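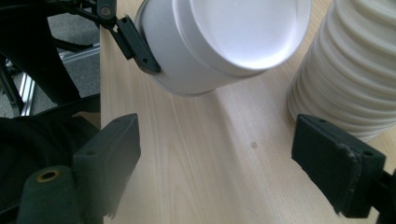 Has anyone asked what happens to the grip when the cup is full, came the question by speakerphone, before the chair had finished reading the agenda. It was put on the list under Other Business, and the caller was asked to mute.

HENDHAM SHED WORKSHOP
Minutes of the gripper build group, Thursday, 7 pm, back bench

Apologies: the usual two. One sent a drawing instead, which was considered an improvement.

1. Minutes of the last meeting
Accepted, with one correction. The phrase "working prototype" is to read "prototype".

2. Matters arising
The label maker has come back. The good hex keys have not. Members are reminded that the shadow board only works if things are put on it, and that drawing a new outline around a different tool does not count.

3. Cup work
The Dunow (that's the hand-held gripper, for anybody who has missed the naming argument, which ran to most of the March meeting) now has its second set of fingers. The first set was printed in a hurry in a colour of filament that was on special and went soft in somebody's car. The new ones are black, stiffer, and took two evenings to print.

Paper cups remain the agreed test object. They are cheap, they all come out the same shape, and they tell you straight away when you've squeezed too hard. A motion to move on to something more impressive was put and lapsed for want of a seconder.

The log for the month shows 90 tries at lifting one cup off the stack, of which 67 came away with a single cup. The rest were doubles, crushed rims, or what the log calls "other". The meeting asked for "other" to be broken down. The keeper of the log declined on grounds of dignity.

Foam on the finger faces was discussed at length. One view is that softer foam hides bad alignment and we should fix the alignment. The opposing view is that we have foam. Resolved: try the denser offcuts from the Quintana kit on one finger only, and leave the other as it is so there's something to compare.
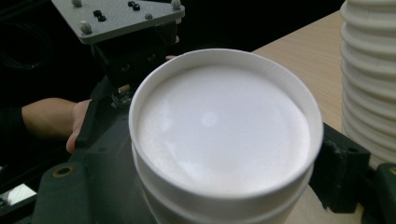
Doubles are still the main nuisance. The feeling was that a small twist on the way up breaks the hold between the cups, and two members who had tried it by hand said it helped. A third had also tried it by hand and said it made no difference – it was suggested he twist the other way. The log sheet will get a column for twist, and people are asked to fill it in at the time and not on the drive home.

4. Moving it onto the arm
The plan is still for the gripper to end up on the Kurimero arm, once the Kurimero arm has a base that doesn't walk across the bench. Progress on the base: steel has been bought. Progress on cutting the steel: steel has been bought.

It was asked whether the wiring could be sorted before then. The wiring group (one member, who abstained) will bring a diagram next time. Pencil is acceptable.

5. Money
The balance covers more filament and a bag of heat-set inserts, but not the nicer servo. Somebody offered to sell the group a servo out of a drawer at home. Offer noted. Price to be confirmed when the servo is found.

6. Other business
The full cup question. After some discussion it was agreed that nothing goes in a cup until the doubles are sorted, and that the first filling will be dry rice. The caller, now unmuted, asked why rice. The meeting referred him to the state of the carpet after the coolant business.

The kettle is to stay off the electronics bench. This has been minuted before and will be minuted again.

Parking: please don't block the roller door, as the pottery people have a kiln delivery coming in October and have been very patient.

Actions
Denser foam, one finger: whoever has the Quintana offcuts
Twist column on the log sheet: keeper of the log
Wiring diagram: wiring group
Cut the steel: carried over
Hex keys: everybody check your cars

Meeting closed at 9.10, with the bins still to go out.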